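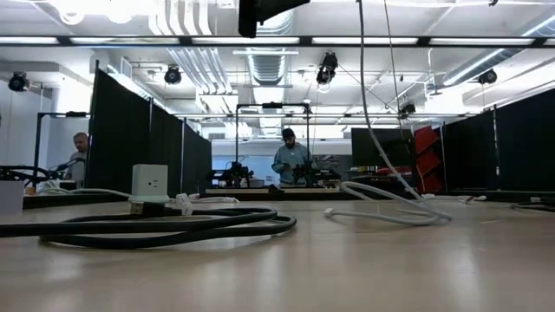
Asked by jardine81 in Desks and Work Tables – 3 answers – 478 views

How do I get the cables on a long shared table under control?

We moved into our new space in Grendthorpe back in May and I love the big tan table, but the cables are driving me nuts. There's a thick black one that just sits there in loops on the tabletop with a little white outlet cube on it, and then a long white cable hanging down from overhead that ends in another loop right where I'd like to put my notebook. Plus thin white ones along the far side. Every time I want to spread something out I end up shoving the whole mess to one end, and by lunch it has crept back.

I can't drill into the tabletop (it's a rental, and the landlord is fussy). Budget is pretty small. What would you do first?

Answer from Girkis_attic (15 found this helpful)

Start with the fat black one – it's the bulkiest thing on there, so you'll feel the difference right away. Shut everything down, unplug it, and get it off the surface completely. I'd put a cable tray under the back of the table, the kind that clamps on, no screws. Lay the heavy cable in there in long easy bends and don't cinch it up tight, those thick ones hate being folded. If you still want an outlet within reach, stick the cube near the back with removable mounting strips so it stays put when you pull a plug out.

For the one coming down from above, gather up the slack up high and hold it with a hook-and-loop strap. Leave enough that it reaches whatever you plug in, plus a hand's width or so. I did this at my own work table last winter and I can finally lay out a full sheet of pattern paper without lifting anything!

Oh, and label both ends before you move a single thing. I skipped that and spent an evening crawling around with a flashlight.

Answer from gremeo_fan

just get the Gremeo sleeves, they zip. I have them on everything

Answer from tallpines400

Agree with most of the first answer but I'd sort before buying anything. Pull on each cable gently and see where it goes. At our place a bunch of the white ones weren't connected to anything at all, they'd just been left there, and once those were in a drawer we only needed one small tray.

Also, please don't run the power cable across a walkway to get it off the table. Down the leg and along the wall is fine.

Comment from jardine81: Okay, labels tonight, then the drawer test, then I'll price trays. Does the clamp kind leave dents on the underside?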